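# Handheld gripper build: questions I keep getting

I built this in a shared workshop with a printer that is older than some of the members. What follows are my answers, and most of them are less cheerful than the ones in the kit's own guide. 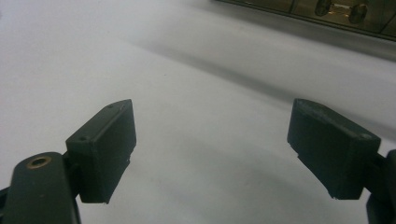 Before you order parts, read the section on cost. Most of the mail I get comes from people who bought the screws first.

## Which design is this?

It started as the Zinen two-finger pattern, the free one. I changed the finger pads and the handle and left the linkage alone. The Zinen files are decent. The claim on the download page that you can have it running in a weekend is not. It took me until September, and I started when the workshop heating was still on.

## Do I need a fancy printer?

No. People on the Prerisex forum will tell you otherwise, and several of them sell printers. Any machine that holds its bed level for a few hours will do the arms. The pads are fussier because they're boxy and want to lift at the corners.

## My pads came out with a ragged bottom edge. Do I reprint?

Only if the roughness is on the inner face, where the pad touches things. Little chips and ridges along the lower edge are ugly and do no harm that I've been able to find. I spent an evening with a file trying to make a set perfect and then couldn't tell it from the rough set in use. If the bottom edge is bad enough that the pad won't sit flat against the arm, that's another matter. Reprint it slower.

## Are the brass inserts worth it?

Yes, and I say that as somebody who argued against them. My first arms had screws going straight into plastic. The threads were gone after the third time I took them apart, and you will take them apart a lot. Push the inserts in with a soldering iron and go slowly. If one goes in crooked, pull it while it's still warm and start again. Don't try to straighten it with the screw.

## Can I glue the pads to the arms?

You can. Then you'll own a gripper with one kind of pad forever. Use the screws.

## How strong is the grip?

Weaker than the guide says. The guide lists a holding weight that I have never reached with plain printed pads, and I'd like to know what they were holding and at what angle. Flat-sided boxes are fine. Round, shiny things slide out. A strip of rubber on the inner faces helps more than a bigger spring does – the bigger spring mostly tires out your hand.

## What about the Risard motor kit?

I tried one, borrowed from another bench. It works, in the sense that the fingers open and close when you press the button. It's also heavy, it whines, and the cable is too short to reach anything useful. If your plan is to pick things up by hand and learn how the fingers behave, stay with the trigger. If you want to bolt the gripper to an arm later, you'll need a motor of some kind, but I wouldn't buy that one yet.

## How long does it last?

The Zinen page says 1,000 cycles before the joints need attention. I kept a tally on a strip of masking tape and had play in the left finger at 459. It might have been my printing. It might also be that somebody picked a nice round number. Tightening the pivot bolt fixed it for a while, and a washer fixed it better.

I now check the pivots every 200 cycles. If you can wiggle a fingertip sideways without moving the trigger, stop and tighten.

## The fingers don't line up. What did I do wrong?

Check these in order:

1. Pivot bolts, both sides. One is usually looser.
2. The pads. It's easy to swap left and right, and they will screw on happily either way.
3. The linkage bar. If it's bent, replace it. I've never managed to bend one back.

## What does it cost?

More than the parts list. The list leaves out the inserts, the failed prints and the shipping on whatever you forgot. Barbu sells a hardware pack that is supposed to cover everything, and mine was short two washers. They did send them when I complained, so credit for that.

## Will it do my dishes?

Somebody asks this every month. No. It's two fingers and a trigger. I've watched plenty of videos where a gripper like this appears to tidy a kitchen, and I'd want to see the takes they left out.

## Can I have your modified files?

The pad and handle files are in the workshop's shared folder, under "gripper, pads v3". The handle fits my hand, which is large, so scale it down before printing if yours isn't. I haven't tested it at other sizes, and the trigger slot may need some filing.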